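Visiting the Skultonholm Robotics Open Day: Frequently Asked Questions

Skultonholm opens its robotics lab to the public each May. The answers on this page cover the questions we get most often from families, schools and people thinking about a career change. If yours isn't covered, email the front desk or ask on the day.

What will I see?

The main demonstration is a tabletop picking task. A robot arm reaches into a clear plastic storage bin with red objects in it, working over a brown surface marked out in squares with blue tape. Staff run the task through the day and talk visitors through what the arm is doing. 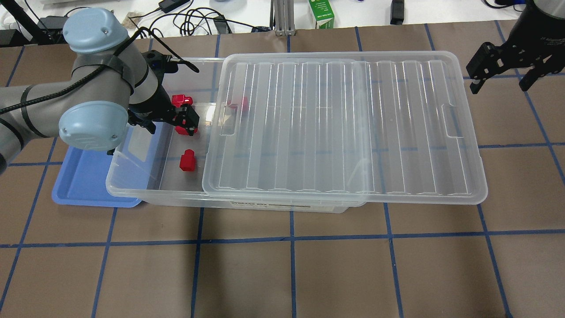
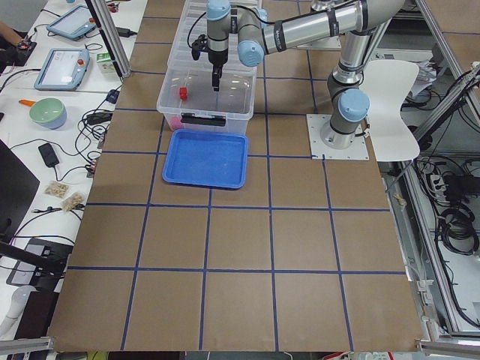

How long does a demonstration run?

Allow 45 minutes for the full visit. The picking demonstration takes up the first part, followed by time for questions at the bench. You're welcome to stay for a second run if there is space in the room.

Do I need to book?

Yes. Entry is free, but the lab is small and we admit people by session. Each booking covers up to 5 people. Schools and community groups should use the group form, as we set aside 2 sessions for them in the morning.

Is it suitable for children?

Children aged 7 and over are welcome with an adult. Younger children can visit the activity tables in the foyer, where there are building blocks, colouring sheets and a simple sorting game. Prams can be left beside the front desk.

What is the blue tape for?

The squares give staff and visitors an easy way to talk about where something is on the work surface. When we move a bin or a tray between runs, we can call out a square and put it back in the same spot.

What makes picking from a bin difficult?

The walls get in the way. The gripper has to come down from above, stay clear of the sides and close on an object that may be standing up, lying flat or resting against something else. Clear plastic adds another problem, as it reflects the overhead lights and can confuse a vision system.

Can I operate the robot?

No. Only trained staff use the controls. Visitors can try Ellus, our computer simulation, at the desks next to the lab. It uses a similar bin task and you can have as many goes as you like, provided there isn't a queue.

How close can I stand?

Visitors stay behind the line on the floor while an arm is powered. Staff will tell you when it is safe to come up to the bench. Please don't lean over the work surface or put anything down on it.

Can I take photos or video?

Yes, for personal use. Turn your flash off during a run and check with other visitors before including them. Media should contact us beforehand.

What happens if the robot drops something?

Staff may let it try again or stop the run and reset the objects by hand. Missed picks are a normal part of the work and you may well see one during your session.

Is the building accessible?

There is step-free entry from the car park and a lift to the lab. An accessible toilet is on the same floor. If you would like a seat near the bench or a quieter session, note it on your booking.

Who do I contact about a school visit?

Irén Hegyi organises the school program. Call the front desk and ask for extension 2243. Please have your preferred session and the year level of your students ready.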